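How to run a "teach the robot" table at an open day

We did our first proper one at the Urden open day in September and I've been promising to write it up ever since. If you've got a sensor glove, a hand-held gripper and a place full of people wandering past with coffees, you can do this too. It's a brilliant way to show people where robot training data comes from, and you need much less kit than you'd think.

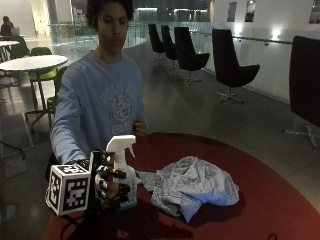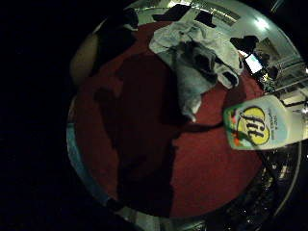 Posy Trewhitt

First, what we were trying to do. Most robot demonstrations are a robot arm behind a barrier, doing something clever while people film it on their phones. I love those, but visitors can't join in. Our table was the other end of the job: the bit where a person does an ordinary chore with their hands, the movement is recorded, and all of it goes off to help train a robot later on. We had two ways of recording, the glove and the gripper, and a heap of cleaning things to play with. No robot at all! I worried people would feel cheated. They didn't, or at any rate the ones who did were polite about it.

Choosing the chore

Pick something everyone has done at home. We went with cleaning: spray bottle, detergent bottle, cloths. You want objects that people pick up without thinking, and a spray bottle is lovely for this as there's a trigger, so the fingers have to do different things from each other. Cloths are the opposite, they're floppy and awful and never land the same way twice, and visitors get the point of that straight away. I had someone fold the same cloth over and over just to see if they could make it match. They couldn't.

I'd stay away from anything breakable, and from food. We tried biscuits in a rehearsal and ended up with crumbs in the glove.

Empty any bottles before you start and rinse them well, or fill them with plain water if you want some weight. Put a strip of tape underneath that says what's in them. Do this the night before. I did it in a sink in the gents at Urden with the doors about to open and I don't recommend it.

Setting up the table

A round table is good as people gather on every side of it, but it does mean you have no obvious front. Decide where the person wearing the glove stands and mark it on the floor. Then get your fixed camera looking at that spot and do not let anyone lean on whatever it's fixed to.

A plain, strongly coloured surface helps enormously. We'd taken a patterned tablecloth along (my idea, sorry) and it was back in the bag before we'd recorded a single thing. Plain red did the job. Shine is your enemy, so walk round and look for reflections from the ceiling lights before you commit to a position.

Then the order we do things in:

Switch on the laptop and start the recording program. We use one called Stostora, which our little group put together ourselves, but whatever you've got is fine as long as it shows you a live view.

Check that the glove's marker cube can be seen. Ours is the white one with the black-and-white square patterns on it, and the camera uses those patterns to work out where the hand is. Sleeves are the thing to watch for. A big floppy cuff will slide over it and you'll record a very nice half hour of nothing.

Open and close the hand a few times and watch the screen.

Pick up the gripper and do the same, opening and closing, then sweep it slowly over the table.

Record one short go of each and play them back. All the way through, please, not just the first second.

Getting a visitor into the glove

This is the slow part. Ask them to take rings off first and give them a little dish to put them in, and keep that dish in front of them the whole time. Hold the glove open from the wrist end and let them push their own fingers in. If you try to pull it onto somebody it goes wrong at the thumb, every single time, and then you're both apologising.

Once it's on, let them wiggle. Everybody wants to wiggle, and quite a few want to do a film villain voice, and you may as well build that into your timing – it loosens them up, and you get much more natural movement afterwards.

Small hands are a problem. Our glove is really an adult one, so children had the gripper instead, and I think they got the better deal.

Using the hand-held gripper

The gripper is simple to explain: you hold it, you squeeze, the jaws close, and the camera on it sees what you're picking up. The view is very wide and round, like looking through a door peephole, so things at the edges bend. Show visitors that view on a screen before they start. They laugh, they wave at it, then they understand why we ask them to keep the thing they're grabbing near the middle.

Tell them to go slower than feels normal. People snatch. If they snatch, the picture smears and the go is no use to anyone, and it's kinder to say so beforehand than to ask for another one.

Also keep an eye out for shadows. With lights overhead, whoever's leaning in throws a great big dark shape across the table, and it moves when they move. You won't get rid of it altogether. We shuffled the whole table over a bit, which helped, and after that I stopped fussing. A real kitchen has shadows in it.

What to ask them to do

Give one instruction, and make it a whole job. "Move the bottle next to the cloth" works. "Tidy up" does not, as they'll look at you and ask what you mean by tidy, which is a fair question and takes ages to answer! We had a stack of cards with a job on each and let people draw one, like a party game.

Let them do it their own way, too. I had to bite my tongue at first. Somebody picks up a bottle by the very top and you want to say ooh, not like that, but their way is just as useful as mine.

After each go, reset the table. Crumple the cloth up again, and put the bottle somewhere new. If you always put it back in the same place you end up with a pile of recordings that are all the same recording.

Keeping the queue moving

We worked in slots of 30 minutes and swapped over between them, with one of us on the glove and another on the laptop. The laptop person needs a proper chair and a bit of distance from the crowd or they get talked to constantly. Take a break in the middle. I skipped mine and by four in the afternoon I was putting the glove on people upside down.

A running total is a great thing to have on show. The team from Damgaard, who had the next pitch, lent us a flip chart, and we wrote up the number of goes in our whole collection, rehearsals and earlier visits included. It stood at 3,894 when we packed up and people were thrilled to have been the one who nudged it along. Children came back to check.

Permission

Put a sign up saying there are cameras, in big letters, before people reach the table. Point the fixed camera so it takes in as little of the room as you can manage, and have a form ready for anyone whose face will be in the recording. If someone only wants to watch, let them watch. And if they change their mind later you need to be able to find their go and delete it, so write the number of the recording on their form there and then.

Packing up

Wipe the glove down, and let it air before it goes in its box. Copy the recordings onto two drives before you touch anything else. Then count your cloths. I've still got one from Brornovitz that isn't ours, from their demonstration in the spring, and I keep meaning to post it back.

Comments (4)

Guest
We did something similar at our school fair with just the gripper and the queue was out of the door. Agree about the cards! Ours were laminated, and reflected everything. Matt paper next time.

Guest
How do you clean the glove between visitors? Wipes alone seem a bit grim by the afternoon.

Posy (author)
Thin cotton gloves underneath, a fresh pair each, then into a bag for the wash. I should have put that in, I'll add it when I get a minute. They make it easier to slide on as well.

Guest
I was one of the people who did the villain voice. Sorry. Will you be at Urden again?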